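El almacén que aprendió a pedir las cosas por favor

Llego a Clonanley un lunes a las siete, con sueño y sin café, y lo primero que me pregunta Eulalia Acuña es si traigo calzado cerrado. Lo traigo, menos mal. Eulalia lleva 19 años preparando pedidos y desde enero comparte turno con Flekoneo, el sistema que decide qué caja se mueve, cuándo y hacia dónde. «Antes me sabía de memoria dónde estaba todo», me cuenta mientras caminamos (ella camina rapidísimo, yo voy detrás como puedo). «Ahora lo sabe la máquina y a mí me quedan los líos».

¡Y vaya si hay líos! Más de 3000 referencias, etiquetas que se despegan, cartones que llegan machacados... Los robots llevan la mercancía por los pasillos, pero cuando algo no cuadra, el aviso le salta a ella en la pulsera.

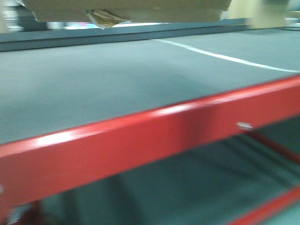

Una balda vacía sobre un larguero rojo, con el cartón asomando por detrás.

Cirilo Rosales, del turno de tarde, lo lleva peor. Echa de menos charlar entre pedido y pedido, y dice que el ritmo lo marca ahora una pantalla. Pero también reconoce que ya no vuelve a casa con la espalda hecha polvo, y eso a los cincuenta y tantos se agradece mucho. La empresa les dio 90 horas de formación; a él le parecieron pocas, a Eulalia le sobró la mitad.

Cuando me voy, los dos siguen discutiendo si la pausa del bocadillo debería entrar en el sistema. Cirilo quiere que sí. Eulalia, ni hablar.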